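Kaneko Wrist Cable Set (with strain-relief clip)
For two-arm benches with five-finger hands
Sold in pairs, left and right. Fits Lonel and Lonel 3 arms.

We love this little part, and we only make it because of a fault that drove us up the wall for most of a winter.

The old cables were fine on paper. They carried power and finger signals to the hand through one threaded plug at the wrist, and on a single arm doing simple picks they lasted for ages. Then people started doing two-handed work – passing things across, turning them over, holding with one hand while the other shifts its grip – and the complaints came in. A hand would go soft in the middle of a hold. The fingers didn't fly open, they just stopped pushing, and whatever was in them slid out. A second or so later the hand would come back as if nothing had happened, with no error on the screen!

Our bench in Lurkcombe took 8 days to get the same fault twice. The trouble turned out to be at the back of the plug. When the wrist rolled all the way in, the cable pulled sideways on the collar and one signal wire lost contact for a moment. The hand controller read that as "no command" and let go. It logged nothing, and for us that was the worse half of the problem.

A cup handoff is still our favorite test for it. The wrists end up turned in toward each other, both hands are loaded, and a weak grip shows up right away.

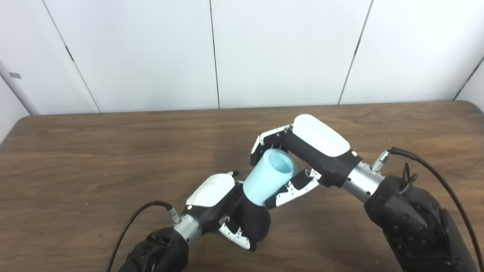 Both hands on the light blue cup, with a cable plugged in at each wrist.

What changed in this version

The cable is 60 mm longer, so it can make a wide loop at full roll. The jacket behind the plug is softer and the collar is deeper, with a proper locking turn you can feel in your fingers. The clip goes on the arm side and keeps the slack from creeping back toward the wrist. It's a tiny thing and we are very fond of it.

There is a firmware patch too, free to anyone with an older set. If the signal drops, the hand now holds its last grip, stops the arm and writes the fault to the log. Please install it even if you never buy the new cable.

Safety notice for older sets

If your plug collar has no locking turn, keep people's hands out from under anything the arms are holding, and don't lift glass, hot liquids or blades until the cable is replaced. Hold-last-grip also means a stopped hand may still be squeezing. Use the release on the pendant before you reach in, and never pull the plug to free a finger.

Fitting

Power down at the base. Fit the clip first, then the plug, and turn the collar until it clicks. Roll each wrist slowly to both ends by hand and watch the loop. If it goes tight anywhere, move the clip and try again.

In the box: 2 cables, 4 clips (two are spares), fitting card.

Not compatible with Bralness grippers, which use a flat plug. An adapter is on the bench now and we hope to have it out in November.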